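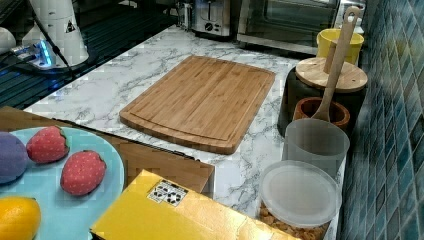

*Bamboo board on the kitchen counter at Anthorpe.*

## 4. Laying out the rope labyrinth

Revised 6/5/18

This section covers the seven-circuit classical labyrinth laid in rope on a flat lawn or a large indoor floor. The Ladia kit contains one 500-foot coil of white cotton rope, a bag of ground pegs, a roll of floor tape, a 30-inch spacing stick, and a ball of string. You will also need a mallet for outdoor use.

Allow two hours the first time. Two people can do it comfortably.

### 4.1 Choosing the ground

The finished figure needs a clear space 45 feet square. Walk the whole space before you unpack. On grass, look for holes, sprinkler heads, and tree roots. Indoors, check for floor vents and raised door sills.

Decide where the entrance will be. Many groups place it on the west side so that walkers first step toward the east, but the pattern works in any direction. If you are using the old orchard at Gredudska, put the entrance on the gate side. The ground slopes away on the other three.

**Caution:** Do not drive pegs on the chapel lawn. There is a water line under the grass. Use sandbags there.

### 4.2 Marking the seed

The labyrinth grows from a small starting pattern called the seed. Take time over it, as every arc depends on it.

1. Stand at the entrance and face the middle of the space. What is in front of you is "up" in the rest of these steps.
2. Lay a cross with four equal arms. Each arm is two lengths of the spacing stick.
3. In each of the four corners of the cross, lay a right angle. Its corner points toward the middle of the cross, one stick length away from both arms. Its two legs are each one stick length and point outward.
4. Place a peg or a tape dot at each outer corner of the square. These four are the corner points.
5. Check the spacing along all four sides. Neighboring ends should be one stick length apart.

**Note:** The seed must sit nearer the entrance than the middle of your space. A seed placed dead center will run the upper arcs into the fence.

### 4.3 Joining the arcs

There are eight arcs. Each one starts at the next free end on the left, goes over the top, and comes down to the next free end on the right.

1. Join the top of the cross to the top of the upper right angle. This small loop is the center.
2. Join the top of the upper left angle to the upper right corner point.
3. Join the upper left corner point to the outward leg of the upper right angle.
4. Carry on outward in the same order, one end on the left and one on the right, until no ends are free. The last arc finishes at the bottom of the cross.
5. Use the spacing stick every few steps to keep the lanes even. Slide the rope before you peg it.
6. Peg or tape the rope. Curves need more pegs than straight parts.

The finished pattern uses 453 feet of rope. Coil what is left and keep it with the kit. Do not cut it off, as a wider center needs the extra.
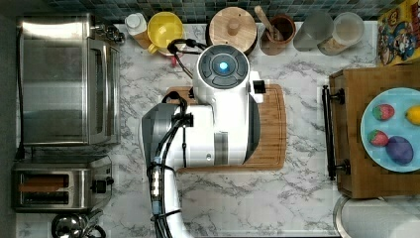 Régis Rey writes that the center should be made wider whenever more than a few people will walk together. At the February gathering he had walkers waiting in the last lane while others stood in the middle to pray, and he found that the waiting broke the quiet for both. He now moves the first arc outward before pegging any of the others, and he lets people stay in the middle as long as they want.

If you follow his method, move every later arc outward by the same amount. Check the outside edge against your clear space again before you peg.

### 4.4 Checking the path

1. Walk from the entrance to the center without stepping over a rope. You should pass through every lane once.
2. If you come back to the entrance, or reach a closed end, an arc has been joined to the wrong point. Start checking at the center and work outward.
3. Walk back out by the same path. Press down any peg that stands above the grass.
4. Ask a second person to walk it at a slow pace. Widen any lane where their feet touch the rope.

**Caution:** Keep at least one lane's width of open ground between the outer rope and any wall, hedge, or steps.
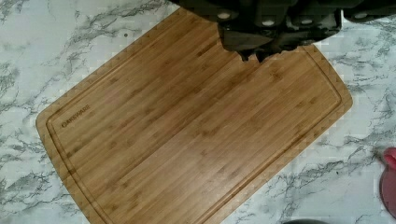
A boundary line around the labyrinth gives walkers a place to stop and settle before they go in. Lay it in string on grass or in tape indoors, following the shape of the lawn or room. The juice groove in the bamboo board shows the shape to aim for: it keeps a short distance in from the outer edge, follows the outline of the board, and leaves a narrow border outside. Round your corners in the same way. On the labyrinth, the strip outside the line is for shoes, bags, and people who are waiting. Leave a gap in the line at the entrance.

### 4.5 Before the walk

- Set out one chair near the entrance for anyone who wants to watch and not walk.
- Place the bell to the left of the entrance. Ring it once to open and once to close.
- Put the reading cards in the holder. The Javier cards have a short verse on one side and are blank on the other.
- For an evening walk, put lanterns outside the boundary line. Do not put open flames in the lanes.

Tell people that they may pass one another, that they may turn back at any point, and that there is no set pace. Keep this to a few sentences.

### 4.6 Taking it up

Start at the entrance and pull pegs toward the center. Count the pegs back into the bag. Shake the rope, let it dry fully if the grass was damp, and coil it in wide loops. Rope stored wet will mildew, and the stains do not wash out. Store the spacing stick flat under the coil.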